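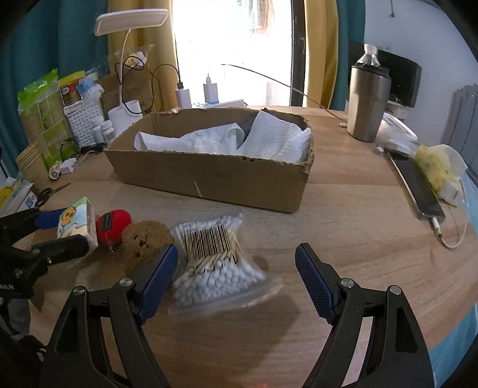
4 min read - 9 replies

Home > Small Spaces > Bags, Bins and Boxes

Cotton swabs in a zip bag, or back to a jar?

puspita_tjoa
I have been putting together little boxes of odds and ends for my two nieces, who are both moving into dorm rooms this fall, and I've gotten stuck on the silliest part of it, the cotton swabs. Mine are in a clear zip bag with a barcode across the top, and the bag has a big empty flap on it, and I can't decide if I should leave them in there or move them to something with a lid before they go in the box. The box is just a shallow cardboard one with the top torn down, so nothing fancy! Tissues, the swabs, a fuzzy brown thing for company and a couple of small extras. I like being able to see what's in a bag without opening it. But my sister says a bag of swabs always ends up at the bottom with a hairbrush on it, and she does have a point. What does everybody else do?

wouters_p
Leave them in the bag. I moved mine to a glass jar years ago because it looked so nice on the shelf, and then I found out what steam does in a bathroom with no window. The tips went sort of limp and gray and I threw out most of a pack of 200. A zip bag closes. Press the air out, fold that empty flap under, and the whole thing will stand up against the side of the box like a book.

Also, if you still have time, think about the box itself. A torn edge sheds little bits of cardboard fuzz on everything, and it will find the cotton first. I run packing tape over the top edge, half inside and half outside, all the way around. Takes five minutes.

nadhirah.k
I'm going to disagree with Pieter a little, with love. The bag is fine for the trip, but it's a pain for daily use. You're standing there with wet hands in the morning trying to open a zip, and you stick your fingers in and touch every tip in the bag before you get one out. My daughter had hers in a bag her whole first year and she told me she just stopped using them.

What I'd do is send the bag and tuck an empty jar in next to it, one of those plastic ones that peanut butter comes in, washed out well. Then she can put a week's worth in the jar and keep the rest zipped up in a drawer. Best of both!

wouters_p
Nadhirah, you open the bag at the stick end. The tips are all down at the other end in that bag, so you never touch them.

nadhirah.k
They are until somebody drops it, and then they're every which way. Ask me how I know :)

slamet_liem
Long-time reader, and this is finally a subject I have opinions on. I packed boxes like this for the Asmont church drive for years (we did 80 one winter, all in my garage, with the door open because the tape fumes gave my wife a headache), and the order you put things in matters a lot more than what they're kept in.

Flat and firm things go against the walls. Tissue packs are perfect for that, they're like little bricks, and they give a floppy cardboard box some backbone. Swab bag next, lying flat on top of nothing heavier than itself. Then anything plush goes last and fills up the hole in the middle, and it keeps the rest from sliding around when someone takes a corner too fast. I used to put the soft toys in first as a cushion and it was a mistake, everything just sank into them and you couldn't find a thing.

Shallow boxes are good, by the way. People see the whole lot when they look in. With the deep ones we always heard back that something was missing, and it was always at the bottom.

puspita_tjoa
Oh, this is so helpful, thank you Slamet. I had the plush going in first, exactly like you said not to! I think I was treating it like an Easter basket. And Pieter, I'm going to tape that edge tonight, it does look a bit rough.

One more question while I have you all. The tissue pack I have has a green top and an orangey-yellow cartoon character on the front. The girls are both 18. Too babyish, or sweet?

yoga_s
Sweet. At that age I'd have pretended to hate it and then used it on the bus every day. Plain packs get lent out and never come back, too, and people do return the ones with a face on them.

On the swabs, I'm on team neither. I keep mine in a travel soap dish. It's the right length, it snaps shut, it stacks, and it cost me 80 cents at the Graltthorpe thrift store. You can't see through mine, which I know would bother Puspita, but a strip of masking tape with SWABS on it took care of that.

wouters_p
A soap dish holds maybe a tenth of a bag. What happens to the rest?

yoga_s
They stay in the bag, Pieter. In the closet. You win that part.

puspita_tjoa
Okay, so I've decided, and I think I managed to ignore everyone equally. The swabs are staying in the zip bag with the flap folded under, and I'm adding a soap dish to each box because I have two in the cupboard from a trip we never took. Tissues against the wall, cartoon side facing out. Plush on top. I'm driving them over on Wednesday if the weather holds, and I'll report back on whether anything slid.

Nadhirah, I haven't forgotten about the peanut butter jar. I only have the one and there's still peanut butter in it.

nadhirah.k
Then you've got until Wednesday, better buy some bread!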